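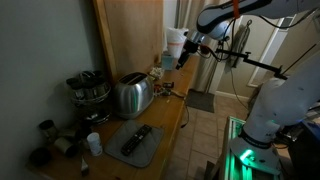 Visit report: student manipulation project, Clirnik technical college

The visit took place in June, on the last open afternoon before the summer break. Thirteen of us came from the Bakke evening course. We signed in at the Arnemska entrance and were taken up in two groups, as the project room does not hold many people once the arm's working area has been taped off.

The project is called Flukby and runs for three terms. The task set for the students is tidying and fetching in a domestic kitchen: pick up an object named by the operator, move it to a given spot on the counter and let go of it without disturbing its neighbours. Liviu Furtună, who supervises, gave a short talk on the grading. Marks are given for the log and the fault analysis as well as for completed moves, and a team that fails often but records it properly can still pass.

The objects are ordinary household ones. A toaster and a rotating spice rack stay in place as obstacles. The remote control on the folded towel is a set item, and the students consider it harder than it sounds. It is flat and dark, and if the fingers close too low they take the cloth with it. Metal cups lying on their sides are another set item. The approach angle has to follow the axis of the cup, and the first version of the software always came in square to the counter edge.

At the time of our visit the log held 1325 attempts, of which 220 had been marked for review. Most of the review cases came under three headings: wrong grasp height, contact with a neighbouring object, and operator stop. The third heading is disputed. One team wanted operator stops left out of the failure rate, and Furtună's answer was that they could be left out once the reason for each had been written down.

The gripper is pointed straight down for most approaches. This keeps planning simple but gives poor results with tall containers near the wall, and a tilted approach is on the list for next term. Cable routing along the upper link was also discussed at length. The students use straps and check them at the start of each session.

Questions were taken for over 13 minutes, mainly on calibration. It is redone whenever the stand has been moved, and the result is entered in the log with the initials of whoever did it.

The written summary from the teams is due on 2025-09-01. Copies can be requested from the department office.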